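Kit de tri Bomo, huit formes et une planche

Référence Selcombe 204
Disponible à l'unité ou par lot de 9
Fiche mise à jour en septembre 2020

Je m'appelle Dario Sartori et je m'occupe des kits de manipulation chez Selcombe. Le Bomo, c'est un peu mon chouchou, parce qu'il est né d'une vraie question de recherche : est-ce qu'un bras apprend mieux à trier quand la couleur et la forme ne racontent pas la même histoire ? Deux étoiles, mais une verte et une rouge. Deux cylindres, pareil. On ne peut pas tricher avec un simple filtre de couleur (j'ai essayé, évidemment !).

Notre méthode s'appelle Ren. Au lieu de montrer au modèle une consigne par objet, on lui donne des paires : « la même forme, une autre couleur », « la même couleur, une autre forme ». Il doit choisir sa cible avant de bouger, puis on note l'écart entre le point visé et le centre de la pièce. C'est tout bête à mettre en place et ça se lit très bien sur une courbe.

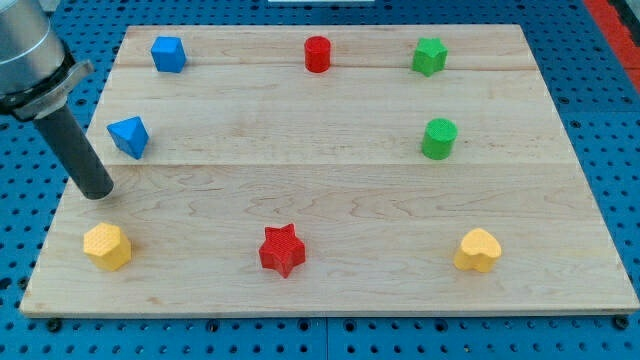
Le kit Bomo sur table perforée, outil noir au-dessus de la planche, entre le prisme triangulaire bleu et l'hexagone jaune.

Côté résultats, on a fait presque 3000 essais avec Ren, en changeant la disposition à chaque série. Les cylindres passent tout seuls. Le cœur, lui, m'a donné du fil à retordre : il n'a pas d'axe bien pratique comme le cube, et le modèle visait trop souvent la pointe. On a fini par ajouter des paires avec le cœur tourné dans tous les sens, et l'erreur de visée a nettement baissé. Les étoiles se confondent encore de temps en temps quand l'éclairage est rasant, je préfère le dire avant que vous commandiez !

Dans la boîte : la planche en bois clair, les huit pièces, le livret Ren avec 7 dispositions de départ et les scripts d'évaluation. Le bras et la table ne sont pas fournis.

Les pièces de rechange se commandent séparément, couleur par couleur. La version Lindard, avec d'autres formes, est prévue pour décembre. Pour un devis, écrivez-moi par le formulaire de contact en précisant votre modèle de bras et le pas de votre table.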